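Ticket 457
Site: Pelstead, ground floor
Raised with: Urngate Facilities Desk
Category: Waste / internal bins
Opened: March 28, 2023
Priority: Low
Status: Open, awaiting part

Fault reported
Small round bin reaches the rim well before the evening emptying. Liner slides down inside when anything rigid goes in. Bin also migrates across the tiles and ends up where the cabinet door should swing.

Equipment
Bin: Stasus open-top, round, 6 litre, no lid.
Liners: El Fassi drawstring, box of 25.
Floor: glossy tile, level checked, no fall towards the wall.

Step 1. Emptied and weighed the contents. 400 g at the point where the bin looked full. Weight is not the problem. Most of the volume was air inside unflattened cartons.

Step 2. Flattened all cartons before disposal for one day. Bin did not reach the rim. Repeated the next day without flattening and it was full by mid-afternoon.

Step 3. Checked liner fit. Liner is wider than the rim and the slack gathers on one side. A stiff box going in at an angle catches the slack and pulls it down. Knotting the slack behind the rim held for the rest of the day. Tape held for less than that.

Step 4. Checked bin position. Pushed back between the cabinet and the sliding door, it clears both. Pulled forward, it meets the cabinet door at the lower panel. Light scuffs on the varnish there. No claim that the bin made all of them.

Step 5. Wiped the base of the bin and the tile beneath it with washing-up liquid and dried both. Bin still slides when nudged with a foot. Base is smooth plastic with no feet.

Cabinet door and the base of the tall appliance:
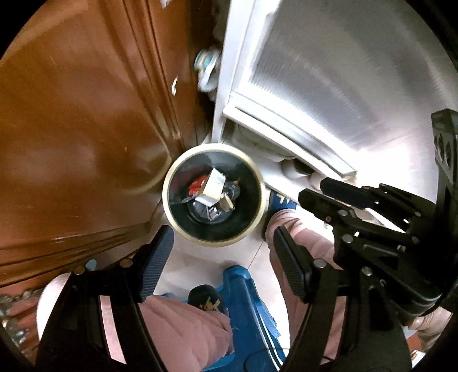

Packaging, red packet and toothpaste box:

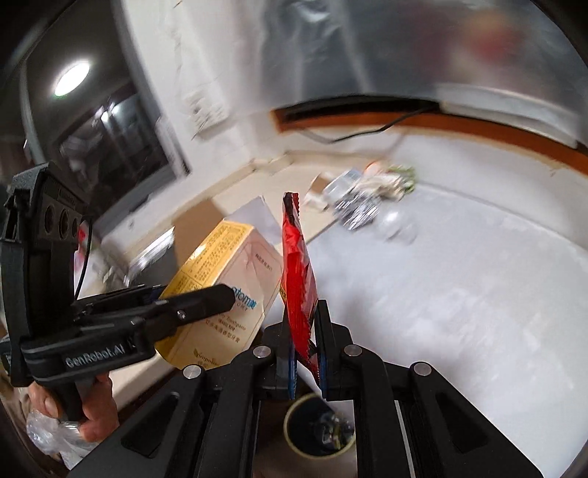
Bin on the tiles, with a carton lying diagonally in it:
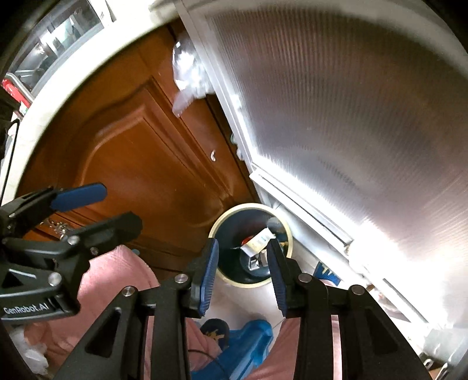
Findings so far
a) Capacity is adequate if boxes are flattened. A larger bin would not fit the space with the cabinet open.
b) Liner size is wrong for the rim. The supplier lists a narrower one in the same range.
c) Sliding is a separate fault and needs a rubber ring or a mat under the base.

Requested
One box of the narrower liners, and one non-slip ring to suit the base. Please do not send another bin of the same model, as happened under the July ticket. The spare is still in the store cupboard with its label on.

Interim
Boxes to be flattened and put with the paper. Wrappers and packets to stay in the small bin. Slack in the liner to be knotted at the back.

Next check when the liners arrive. Leave the ticket open until the ring has been fitted as well.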